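**Ticket 674 — Journée portes ouvertes chez Grilter, poste de démo Oma : perte de synchro de la pince droite**
Statut : en observation. Dernière mise à jour : 13 juin 2025

Bon, je reprends le ticket depuis le début, vu que ma première version tenait en deux lignes et demie (pardon, j'avais des visiteurs dans le dos).

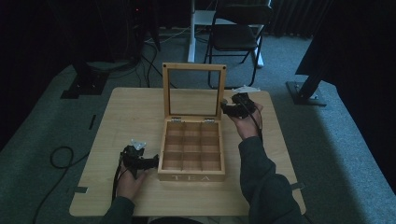 L'exercice du jour, c'était la boîte à thé : ouvrir et refermer le couvercle avec les deux pinces à main, pendant qu'Oma enregistre les mouvements pour que le bras les apprenne ensuite. Le public adore, tout le monde veut essayer !

**Symptôme**

Au bout de quelques passages, la pince droite décroche. Le retour d'ouverture reste figé à l'écran alors que je serre et desserre normalement, puis tout revient d'un coup avec un beau paquet de retard. La gauche, rien à signaler. Dans le journal j'ai ceci, en boucle :

```
WARN grip_R : trame en retard
WARN grip_R : tampon plein (3000/3000)
INFO grip_R : reprise
```

**Ce que j'ai essayé, dans l'ordre**

- Redémarrer Oma. Ça tient un quart d'heure et ça recommence.
- Recalibrer les deux pinces à vide. Aucun effet.
- Changer de port côté PC. Aucun effet non plus, et j'ai perdu mes réglages d'affichage au passage, merci bien.
- Inverser les câbles gauche et droite. Là, enfin, du nouveau : le défaut passe à gauche ! Donc ce n'est pas la pince, c'est le câble ou sa prise.
- Remettre en place le câble suspect en laissant davantage de mou au poignet. Nettement mieux.

J'ai enchaîné ensuite 42 essais avec les visiteurs, un seul décrochage, très court, quand un monsieur très enthousiaste a levé le bras bien plus haut que prévu. Le tampon est monté à 2 996 et il est redescendu tout seul, sans message de reprise.

**Mon avis**

Je penche pour un faux contact dans le connecteur, côté pince. On avait eu un truc qui y ressemblait en mai sur la démo Potgieter, sauf qu'à l'époque on avait tout mis sur le dos du pilote et refermé le ticket un peu vite — moi la première, je plaide coupable. Si quelqu'un a encore les journaux de ce jour-là, je les veux bien.

**Reste à faire**

- [x] Étiqueter le câble douteux (ruban rouge, il est dans la caisse Pirkar)
- [ ] Tester un câble neuf sur une heure complète
- [ ] Voir si on peut vider le tampon automatiquement entre deux essais
- [ ] Ajouter une alerte visible à l'écran, parce que lire le journal tout en expliquant la démo à un groupe, c'est du sport

Je laisse le ticket ouvert jusqu'au test du câble neuf. Et si vous reprenez le poste avant moi, pensez à refaire la calibration : j'ai remis les câbles dans leur position d'origine mais je n'ai pas relancé la procédure après.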